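Two fingers are enough for the washing-up

Sheyla Huanca has spent most of August picking up bowls. She runs the gripper trials at Galtport, where a two-arm bench is being used to decide which fingers, and which wrist camera, will go on the next set of arms.

The shortlist is down to two gripper designs. Both are parallel-jaw types and both have been through the same routine: cups, plates and bowls in mixed colours, set out differently each time, to be lifted, moved and stacked.

"People expect us to test with something more exciting," she says. "But a bowl is a hard thing to hold. You have a thin rim, a curved wall and nothing flat to push against. If the fingers come in a few degrees off, the bowl tips and you're carrying it at an angle."

A tilt does not count as a failure on her sheet, so long as the bowl ends up where it should. A drop does. The first design, known in the workshop as Rular after the folder its drawings were kept in, had 129 drops in 2,000 lifts. She will not give a figure for the second until its run is finished.
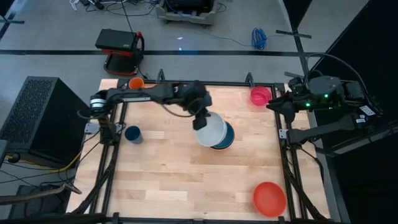
The left arm with the white bowl, above the teal dish. The right arm is next to the pink cup.

Each arm is mounted on the metal frame that surrounds the table. Her colleague Oddur Skov wanted them on the tabletop itself, and the two of them argued over it for a while.

"Oddur had a point, it would have been quicker to build," says Huanca. "But I didn't want to be comparing grippers on a table that moves. With the frame I can swap the fingers and leave everything else alone."

The wrist cameras took longer to settle. An overhead view shows where all the dishes are, but the arm often blocks it just as the fingers close. A camera at the wrist sees the rim from close by, with the fingertips in view.

"The first thing everyone says is that the fingers are in the way," she says. "I want them in the way. If I can see the finger and the rim together, I can see the gap between them."

There are drawbacks. Close to a large bowl, the camera sees very little else, and smaller things get lost behind the rim. Dim light makes it worse – dark dishes and black fingers run into each other, and the controller has to find an edge between the two. 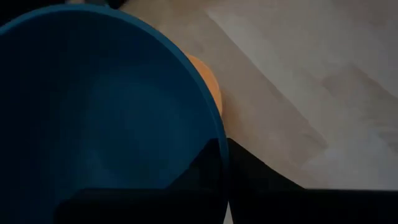

Wrist camera view over the teal bowl, with something orange just showing behind the rim.

Ketill Mikkelsen, who looks after the controller, has asked for paler fingertips. Huanca is not against the idea but wants it tried separately.

"If I change the colour and the shape in the same week, I don't know which one helped," she says. "He can have his pale tips in the next round."

Asked which design she would choose today, she says the second, mainly for the way it lets go. The Rular fingers tended to drag a plate a little as they opened. Her report goes to Halldóra Kirkegaard, who will make the final decision on the order.

Until then the routine stays the same, with one addition. Huanca wants to start handing cups from one arm to the other, which the bench has not yet been used for.

"I've put it off," she says. "Both arms have to be right at the same moment, and I'd like to trust one of them first."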